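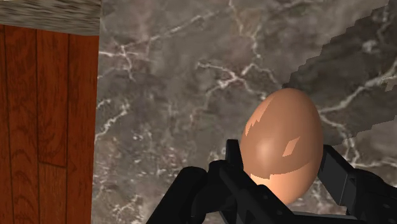

*Egg grasp in the Jukitz kitchen scene, wrist view, default lighting.*

**Jukitz sim pack, by Vanunden. Quick review, July 26, 2026**

Writing this between runs so excuse the typing.

What you get: a simulated two-finger gripper, a kitchen with stone and wood surfaces, a bunch of food objects, 19 tasks. Runs on our old lab desktop. Install was painless apart from one missing folder, which I had to make by hand. Docs say it's created for you. It isn't.

Been on it 2 weeks. Mostly the egg task, as that's the one we bought it for.

**Good stuff**

- Contact feels decent. Fingers close on the shell and stay put, no jitter, no sinking into each other. Kandside (what we had before) shook like a washing machine on anything round.
- Grip force is one slider. Finally.
- Resets are fast. Hit the key, egg's back, go again.
- Egg shape is right, narrow end and all. Sounds silly but Kandside gave us a ball and called it an egg.

**Not so good**

- Shadows. Look at the edge of that dark band on the marble, it's little stair steps. Same story with the light patches on the shell, ragged outlines. There's a quality setting, it helps some and costs you speed. If you train from camera images you will care about this.
- The marble is very busy. Veins everywhere. Fine for making a policy tougher, annoying when you're debuging by eye.
- Wood texture looks like a 1981 rec room. Taste, I guess. You can swap it, takes a restart.
- Egg doesn't crack. Ever. You get a "too much force" flag in the log and thats it. I wanted at least a failed state on screen.
- Black gripper, no color options that I could find.

**Support**

Wrote to them on the missing folder, got a reply the same afternoon, polite, fix promised for August. Asked about cracking too. "On the list."

**Versus Vilela**

Tried the Vilela trial as well. Prettier, way smoother shadows. But slow, and the trial stops after 30 sessions, so couldn't push it far. For lots of quick grasp attempts I'd take Jukitz. For nice pictures to show your boss, Vilela.

**Worth it?**

For grasp practice on small fragile things, yes. For vision work, wait for the August update and see if the shadows get any love. 4 out of 5, would be a higher with a crackable egg.

Will add a note on the cup tasks once I get to them.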